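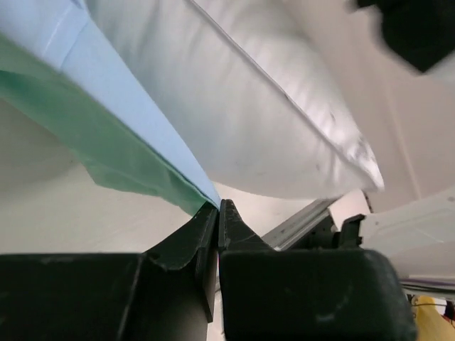
Can a machine change a bed yet? Project report, Stondness
Iddrisu Annan and Corentin Aubert
Last updated: November 2021

We wanted to find out whether a two-fingered gripper could do the bedding work at Festgate, a guest house where one person changes every room by hand. We split the job into 4 tasks: picking up a sheet, pulling it flat, folding it and moving a pillow out of the way.

Over the project we logged 200 attempts. Of these, 127 ended with the cloth where we wanted it. Most of the failures came in folding. Thin cloth gives the fingers very little to hold, and when two layers lie together it is hard to take only the top one. Pillows were easier — they keep their shape and can be pushed.

Speed is the other problem. Iddrisu timed himself folding the same sheet and was finished well before the arm had closed on a corner.

Our answer for Festgate is no for now. We would like to repeat the folding task with softer fingertips.

Contact: Ponitz Building, Stondness | © Jaber Project Group | Back to top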